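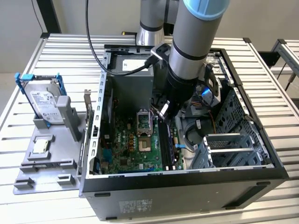 Can a small desktop PC replace an ordinary office tower?

For email, spreadsheets, web work and light photo editing it can. For games, heavy video work or anything that needs a proper graphics card, keep the tower.

I have been using the Clordale Brosthorpe as my only desktop since February. It sits on the same desk as the machine it replaced, with the same monitor, keyboard and printer. I bought it with my own money from Siddiqui, a computer shop I have used before, and paid extra for the larger drive.

My work is mostly invoices, long spreadsheets and a parts catalogue with nearly 3,000 product photos in it. In the evening the same computer does the family banking and some television. I don't play games on it, so I haven't tested any.

Setting up

The box holds the computer, the power brick, a bracket for fixing it to the back of a monitor and a folded sheet of instructions. The power brick is large. If you were hoping to hide everything behind the screen, measure first. Mine lies on the floor under the desk.

Windows was already installed. Getting through the first screens and the first lot of updates took most of a lunch break, and moving my files across took the rest of the afternoon, though that was down to my old hard drive. The printer was found without any help. The scanner needed its driver downloaded from the maker's site, as it does on everything.

Everyday use

From pressing the button to the sign-in screen takes 15 seconds. Spreadsheets that used to stall when I sorted them now sort while I watch. The catalogue opens quickly and scrolling through the pictures is smooth, apart from a pause the first time I open it each day.

Video calls are fine. There is no built-in microphone or camera, so you will need a headset or a webcam. The built-in speaker is poor and only good for warning sounds.

Two monitors work well. I had some trouble with the second one coming back after sleep, and had to pull the cable out and put it back. An update in the middle of the month seems to have cured it.

Noise and heat

The fan can't be heard over a quiet radio when I'm writing or doing accounts. During a batch export of photos it gets up to a steady, fairly high whirr, and stays there for a minute or so after the job is done. Imtiaz Gunawardena, who shares the office with me, noticed it before I did and asked if it could be moved to the other side. It could, and now sits behind my monitor.

The top of the case gets warm. I wouldn't put papers on it.
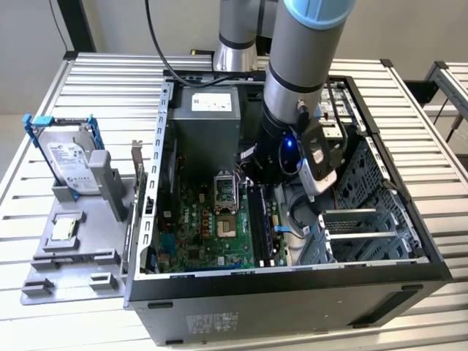

Upgrading the Brosthorpe is possible, but there isn't much you can change. Four screws hold the base on, and under it are the memory and the drive. The memory is the short laptop kind, which goes in at a slant and is then pressed flat. Anyone used to a full-size tower will find it fiddly. In a tower on its side with the panel off, the long black module stands upright in its slot on the motherboard, and you can see what you are doing. You also can't carry tower memory over to the new machine, so count that as a cost if you were planning to reuse it. The Clordale's memory upgrade was £79 and I think it was worth having. Windows felt tight on the standard amount once I had the catalogue and a browser open together.

The processor is fixed to the board, and there's no room for a graphics card. If the power brick fails you need the same type again, where a tower would take a standard supply from any shop.

Ports

There are enough ports for me, but they are badly placed. The front has a headphone socket and a pair of USB ports set so close together that a fat memory stick blocks its neighbour. Network, display and the remaining USB ports are at the back. There is no card reader. I bought a Skurkumholm plug-in reader, which works and feels cheap.

Support

I rang Clordale about the monitor problem. I waited a while, then got Imtiaz Bepari, who was polite and knew the product. He talked me through turning off one of the power settings. It made no difference, but he rang back when he said he would and told me an update was on its way. The warranty is 2 years and you pay the postage if it has to go back.

Good points

Quick for office work
Quiet most of the time
Takes up very little desk
Memory and drive can be changed

Bad points

Big power brick
Front USB ports too close together
Fan is noticeable on long jobs
No card reader

Would I buy it again

I would, with the extra memory fitted from the start. The old tower has gone into the cupboard with its drive still in it until I'm sure I have copied everything. If your present tower only feels slow and is otherwise sound, try a solid state drive in it before spending money on a new computer. Mine was too old to be worth it.

Reviewed Mar 5, 2026. I'll add a note if the monitor trouble comes back.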